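Orko Head Kit: first-person recording set for household task data
Reviewed and listed by Umesh Lodhi
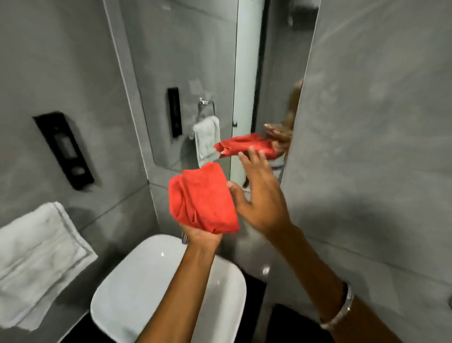
What it is

The Orko Head Kit is a head-worn camera, a battery pack for the belt and a small recorder. A person wears it, does a chore with their own two hands, and the footage goes into a set used to train a robot to do the same chore. The clip we worked from most was a bathroom job: a folded red microfiber cloth, handled over a white basin, with a big mirror right behind it.

We sell the kit. We also used it for a good part of September before putting it on the site, and I would like you to know what we found before you spend money on it. The maker's sheet says the kit gives you "robot-ready data out of the box." I have been selling this kind of gear long enough to doubt any sentence with "out of the box" in it.

In the carton

Camera on padded headband
Belt battery and two cables (the short one is too short for tall people)
Recorder with Prilta software installed
Printed task cards, 22 of them, household chores only
Carry case

What it does well

Hands stay in view most of the time. For cloth work that matters a lot. A folded cloth has layers and flaps, and if the camera loses the fingers you have a clip of a red lump changing shape for no reason a model could learn. The band is comfortable enough for a morning. New people were recording on their own after one short talk, and I can't say that for the glove sets we used to carry.

Colors hold up in soft indoor light. A red cloth against gray walls is easy, of course. Try a white cloth over a white basin before you believe anybody's sample reel, ours included.

What it does badly

Fast hands smear. In a dim room the moving hand blurs while the still one stays fairly clean, and the labeling tool then guesses at the fingertips. Prilta marks those guesses with the same confidence as the good ones, and I consider that a fault. You will want a person to look at them.

Mirrors are worse. A bathroom mirror gives you a second cloth and part of a second hand, and the hand finder is happy to track either one. Of the 1741 clips in our trial, 62 had to be pulled because the tracker had jumped to a reflection and stayed there. The maker's advice is to cover mirrors. Fine, but then you have trained on bathrooms with covered mirrors, and I have yet to be in one.

Jewelry has not been tested by anyone, as far as I can find. The task cards say to remove it. People forget, or don't want to. We leave bracelets on. A hand with a bracelet is still a hand, and if a model can't cope with that I'd like to find out early.

About the "100 clips" claim

The brochure says 100 clips are enough to teach a new cloth skill. I asked which skill, on which robot, and how often it worked afterward. The answer I got was a link to the brochure. Tarun Bhardwaj, who ran our trial, thinks the number may be fair for one cloth, one basin and one person doing it the same way each time. He would not go further than that and neither would I.

Keep in mind that a human hand can cup a cloth in its palm while the other comes in with spread fingers. Most grippers have no palm. The kit records what people do - how much of that carries over to your machine is your problem, and no headband solves it.

Notes for use

Turn on the lights. All of them.
Ask people to work at a normal speed and throw out the first few clips, when everybody is acting.
Use more than one room. More than one cloth, too.
Check for reflections before labeling, not after. Glass shower doors deserve a look as well as mirrors.
Get written permission from anyone who could show up in a mirror, the wearer included.

Works with

Kao mounts (old and new style). Drultia export, but only through the Prilta converter, and the converter drops the time stamps if the clip name has a space in it. We reported this. Rename your clips.

Returns

Unopened kits may be returned for a full refund. Opened kits may be returned if the band and the foam are clean. If you bought it on the strength of the brochure number, write to me first, and send a few of your clips so we can see what went wrong.

Page last changed 9/5/21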